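Durov Drawer Slide Lubricant, Dry Film, 83 ml

Item 1566
In stock, ships from our Derkdale warehouse

A dry lubricant for drawer slides, wooden runners, file cabinets and sliding trays. Goes on as a thin liquid and dries to a clear film that does not hold dust. Suitable for desks, low cabinets, dressers, kitchen bases and workshop storage.
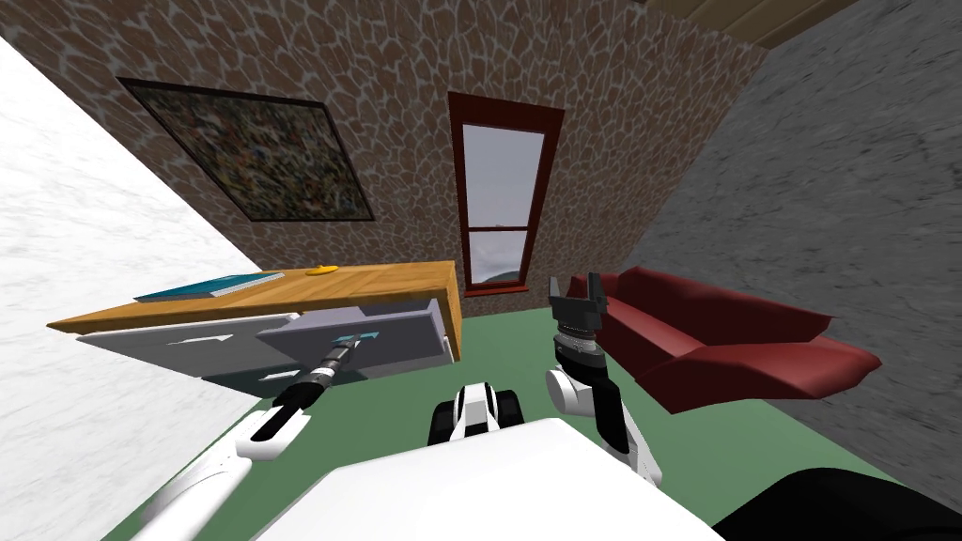
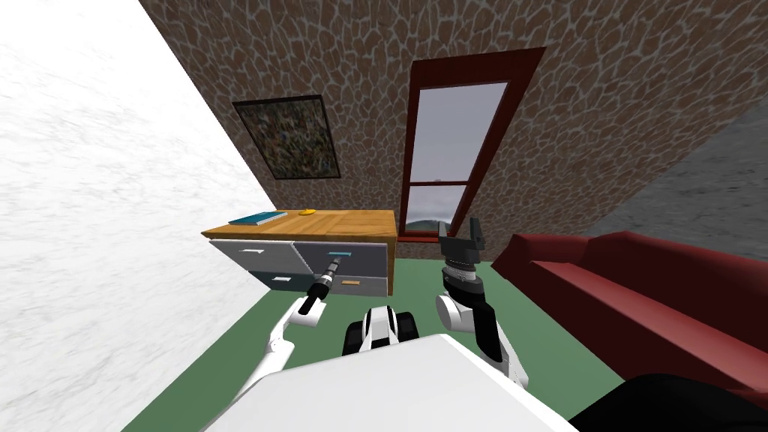 One buyer in the reviews writes that two thin coats did more for an old dresser than one heavy coat, and that the second drawer down, which used to need both hands, now opens with one. Another asked whether it can go over candle wax. It can't. Wax has to come off first, and the steps for that are further down.

What it does

Most sticking drawers have one of three problems: dirt in the track, a dry runner, or wood that has swollen or worn unevenly. Durov Dry Film takes care of the second. It will help a little with the first if you clean the track before you apply it. It will not fix a runner that is bent, a slide with missing bearings, or a drawer box that is out of square.

The film is made for light and medium loads. For heavy tool chests and full-extension slides on lateral files, use Durov Heavy Slide Grease, item 836, which stays soft and should be wiped and renewed once a year.

Where to use it

Metal roller slides: apply to the roller axle and the inside lip of the track. Do not coat the face of the roller, or it will skid instead of turning.

Ball bearing slides: pull the drawer all the way out, place one drop at each end of the bearing cage and work the slide back and forth by hand.

Wood on wood: apply along the bottom edge of the drawer side and along the top of the runner. Bare wood will soak up the first coat. Let it dry, rub lightly with a cloth and apply a second.

Plastic guides: safe on nylon and most hard plastics. Test a hidden spot on clear plastic.

Do not use on door brakes, exercise equipment, locks, or any surface that touches food.

How to apply

Empty the drawer and take it out. On most metal slides there is a small lever on each side; press one up and the other down while pulling. Older wooden drawers usually lift up and out past a stop at the back.

Brush or vacuum the tracks. Wipe off old grease with mineral spirits and let the parts dry. Candle wax and bar soap come off with a plastic scraper, then mineral spirits on a rag.

Shake the bottle. Apply a thin line with the needle tip and spread it with the felt pad in the cap. Wait 17 minutes before putting the drawer back. Open and close it several times, then wipe away any white residue at the front of the track.

Keep the bottle upright when you set it down. The needle tip is narrow and clogs if the liquid dries inside it. A straight pin will clear it.

Specifications

Contents: 83 ml
Applicator: needle tip with felt pad in cap
Finish when dry: clear
Odor: slight while wet
Base: solvent
Storage: indoors, away from heat and open flame
Shelf life: two years unopened, one year after opening

In the box

One bottle, one spare felt pad, one instruction card. The mineral spirits and scraper are not included.

Related items

Durov Heavy Slide Grease, item 836
Bellis Nylon Drawer Glides, tack-in, pack of eight
Bellis Felt Bumpers, self-adhesive, brown or clear
Dvořáček Replacement Runners, beech, cut to length

The Dvořáček runners are the right choice when the old ones have a groove worn into them. Lubricant in a worn groove only lets the drawer drop into it faster. Measure the full depth of the cabinet, front rail to back panel, and order the next size up. They trim easily with a fine saw.

Questions we get

Will it stain clothes? Once dry, no. Do not refill the drawer early.

Can it be painted over? No. Paint and varnish will not stick to the film. Finish the drawer sides first and lubricate last.

How long does it last? In a bedroom dresser, usually a year or more. A kitchen drawer that is opened all day may need it every few months.

Does it quiet a squeak? Yes if the squeak comes from the slide. If it comes from a loose drawer front, tighten the screws from inside the box.

Shipping and returns

Because of the solvent, this item travels by ground only. We can't ship it to a PO box or outside the lower 48 states. Unopened bottles can be returned within 30 days. Opened bottles can't be returned, but if the tip is damaged on arrival, send us a note with your order number and we will mail a new one.

Prices are per bottle. Case orders for schools, hotels and furniture shops are handled by the Derkdale office.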